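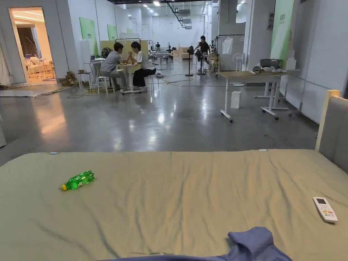
Bett mit khakigrünem Spannbettlaken und grau gepolstertem Kopfteil.

Vasiliu erweitert Bettwäschesortiment um Spannbettlaken der Reihe Prurkari

Petberg. Der Heimtextilhändler Vasiliu nimmt im August die Reihe Prurkari in sein Programm auf. Die Spannbettlaken sind in sieben Farben und drei Größen erhältlich und bei 60 Grad waschbar. Genäht wird im Werk Pada, das derzeit 40 Mitarbeiter beschäftigt.

„Viele Kunden haben nach Laken für höhere Matratzen gefragt“, sagt Geschäftsführerin Roxana Chiriac. Der Verkauf beginnt in der Filiale Petberg, die übrigen Häuser folgen im Herbst.

Pressekontakt: Ovidiu Marinescu, Vasiliu Heimtextilien, Petberg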